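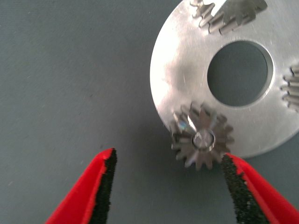
Student gearbox project - both arms or just the one?

skidodeck_saron
Posted 23 October 2024

Hello all, Saron Ejigu here again, still helping out with the Saria robotics club after school. We've moved on from stacking blocks (hurrah!) and the students are now trying to get the arms to put gears onto a round metal plate with a peg standing up near its rim. Lovely little task, and it is driving us all slightly mad. Our target is 20 clean placements by the November open evening and the best run so far is 3, so you can see why I'm writing.

What I'd really like advice on is the order of work. At the moment we:

1. Lay the plate flat on the grey cloth in the middle, where both grippers can get at it, and put the gears on or near it.

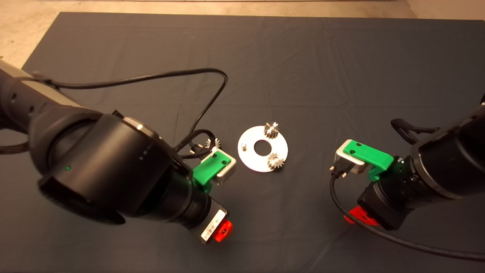
2. Bring one gripper down low and close on the gear from both sides, with the pads against the teeth.

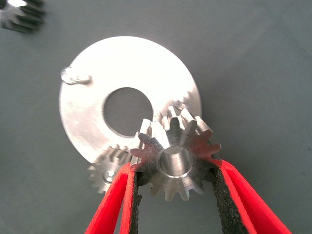
3. Lift, carry it over to the peg, and lower it slowly until it drops on.

Step 3 is where it all goes wrong. The gear tips a touch on the way down and then just sits there crooked, and some poor student has to reset everything.

kiros_y
Hello Saron, what a nice project. Kiros Yilma, I run the Nukenus evening class. I'd use both arms if I were you. Let one rest a finger against the plate so it can't creep, and have the other do the placing. Ours used to shift a tiny bit every time a gear touched the peg and it took us weeks to notice, which was rather embarrassing for me as the teacher.

wubshet48
I don't agree, sorry Kiros! Two arms means two things to go wrong, and beginners will spend the whole session worrying about them bumping into each other. I'd look at the grip first. If you're holding by the teeth, a pad can settle into a gap on one side and on a tooth on the other, and then your gear is never quite level. Try turning it a little before closing.

kiros_y
Fair point about the teeth, and I'd forgotten what a nuisance that is. I still think the plate needs holding though. Cloth gives, however neatly you smooth it out.

skidodeck_saron
Thank you both, this is so helpful. The students have voted (loudly) to try the turning idea first - and if the plate is still wandering after that we'll bring in the second arm. Kiros, how hard do you press with the holding finger?

kiros_y
Very lightly, just enough that you can't nudge the plate with a pencil. I'll look out my notes tonight and post the settings.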